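# How to write a pre-release letter that gets read

You've been asked to write a support letter for someone coming up for release. Maybe you taught the pottery class, maybe you ran the Mullcombe reading group for two winters and were the only one who kept the sign-in sheets. Either way, a reentry officer with 85 files open is going to give you a minute and a half.

**1. Ask for the release form first.** The office needs written consent on file before it can discuss anything with you. At Mullcombe this is a single page, last redesigned, by the look of it, in 1953. Get it signed before you write a word.

**2. Say how you know her.** One sentence. "I taught the Pradeck workbook course, and she attended 50 sessions" beats a paragraph on your philosophy of second chances.

**3. Stick to what you saw.** You are not a psychologist, unless you are, in which case your agency has a template and you have my sympathy. Write down things she did: showed up early, finished the bookkeeping module, talked a louder classmate out of quitting.
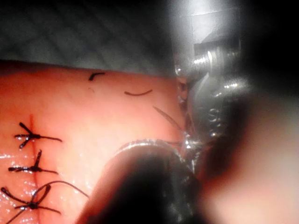
**4. Leave the offense alone.** The officer has the record. Retelling it in your own words helps no one, and you will get a date wrong. If a question on the form asks about it directly, write "see file."

**5. Make offers you can keep.** A ride to the first three appointments is an offer. "Whatever she needs" will be quoted back to you in January, at seven in the morning, by someone holding a bus schedule.

Be concrete about housing and work, too. If Gremetti Bakery has agreed to an interview, name the position and the shift. If it's only a maybe, call it a maybe – officers do phone.

**6. Cut it to one page.** My first letter ran to four and included a poem. I still think it was a decent poem.

**7. Send it early, then check.** Use the address on the consent form and put the case number in the subject line. Bajpai House asks for letters 76 days before the hearing, and its fax machine is real, so call the front desk the next afternoon and ask whether all the pages came through. Keep a copy for yourself and give one to her.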